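The Gadura Line

The Gadura benefits line opened at 0600 with 10 operators on a floor built for 197. Li-hua Hsueh logged in at station 2, which had a working headset, and read the overnight summary. It was one page. Calls received, 394. Calls resolved, blank.

The blank was a software matter. The call system, Flastari, had been bought by the department under one contract, and the claims database, Flelto, under another. Flastari could open a case and assign it a number. Only Flelto could close one. The connection between them was scheduled for August and had been scheduled for the August before that.

Her first caller was a retired signals mechanic named Yeh. He had served on two supply ships and had a hearing claim pending from the second.

"I have a letter," he said. "It says to call this number about the letter."

"Does the letter have a reference code in the upper right corner?"

"It has a box where one would go."

She entered his service number. Flastari returned a case opened on 1/19/21, status active, with eleven notes attached. Each note recorded that the veteran had called about a letter. Each had generated a new letter, automatically, under section four of the response procedure.

"Mr. Yeh, how many of these letters do you have?"

"Eleven. I keep them in order."

She put him on hold and read section four again. An operator was required to log every contact. A logged contact produced a letter within five business days. The letter invited the veteran to call with any questions. There was an exception for calls transferred to a supervisor, but the supervisor position had been vacant since the spring and transfers to it rang at station 2.

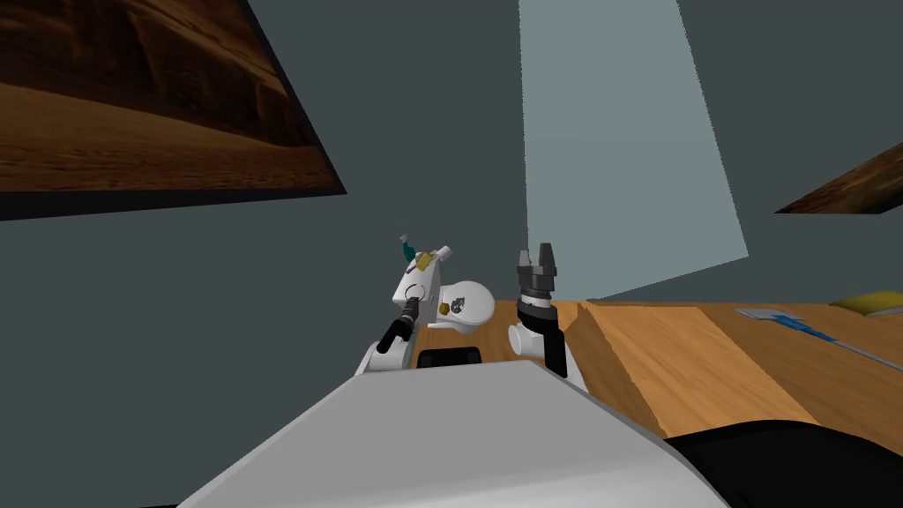 She took him off hold and asked him to read the last paragraph of the most recent letter. He read slowly and included the punctuation. The claim was awaiting an audiology report from the Gadura clinic.

"Did you have the exam?"

"Twice. They gave me a copy — it's stapled to letter six."

Operators could not accept documents. The mail room could, provided the envelope carried a Flelto intake code, and intake codes were printed on a card in the binder that no one had collected from the previous contractor. Hsueh had the binder in her bottom drawer. She found the card behind the parking map and read him the code, then had him read it back.

"Write it on the front, lower left. Send only the report."

"Not the letters?"

"Keep the letters."

He thanked her and asked whether she needed to log the call. The contact form was open on her screen, with the cursor in the first field. She considered section four for a moment and then closed the form without saving. The light for the next caller was already on.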